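Skunusville, 26th September

Noreck opens its bowl collection to home kitchens

Noreck, a tableware company from Skunusville, is today presenting a new collection of ceramic bowls for private homes. The collection has the name Sinlow and consists of 78 patterns. Until now, Noreck has sold its bowls mostly to restaurants and small hotels, which have ordered them in large boxes with one pattern in each box.

With Sinlow the customer can choose bowls one by one. A household can buy a single bowl, or it can put together a mixed stack where each bowl has a different pattern. The company has received many letters from people who had eaten from a Noreck bowl in a restaurant and wished to have the same one at home.

"My grandmother had no two bowls alike, and the table was always beautiful," says Eilif Ljungberg, managing director of Noreck. "We want that people mix freely. A bowl with leaves can stand beside a bowl with triangles, and both of them look better for it."

The patterns were selected by Frøydis Sjögren, head of design. She began the work in May and went through 218 older and newer drawings from the company's archive. Many of the chosen patterns are geometric, others have flowers, leaves and scrolls, and a smaller group is almost plain.

"I did not want to make the collection too quiet," says Frøydis Sjögren. "In the shop you first see the inside of a bowl, but in the cupboard and in the hand you meet the outside. Therefore some of the bowls have one pattern inside and a quite different one on the outer wall."

Bowls from the Sinlow collection: yellow and sky-blue scrolls on white in the first picture, and blue-and-white triangles beside a larger cream-white bowl in the second. 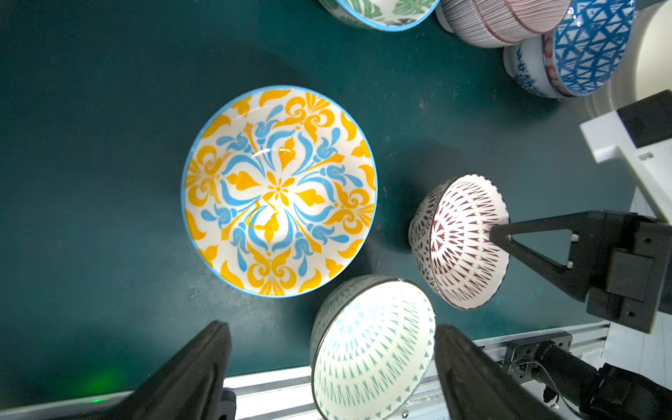
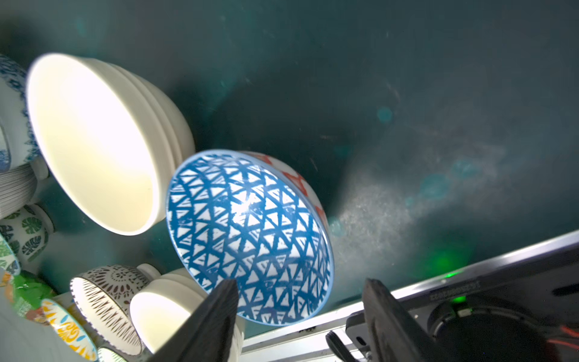
Sale and prices

The bowls are sold in the Noreck shop in Skunusville and through 108 dealers. They are offered in three sizes, for soup, for salad and for serving. The price is the same for all patterns within one size, so that the customer can combine them without calculating.

Dealers receive the bowls in a new carton from the packaging firm Hudec. The carton has separate rooms for each bowl and can be used again when a customer wishes to send bowls as a gift. Orders from private customers are normally sent within 2 working days.

Single bowls can be bought again later, if one should break. Noreck promises to keep all the Sinlow patterns in production for at least five years.

About Noreck

Noreck is a family-owned company which designs and sells tableware. Its office, design studio and shop are all in Skunusville. Samples for editorial use can be borrowed from the shop on request.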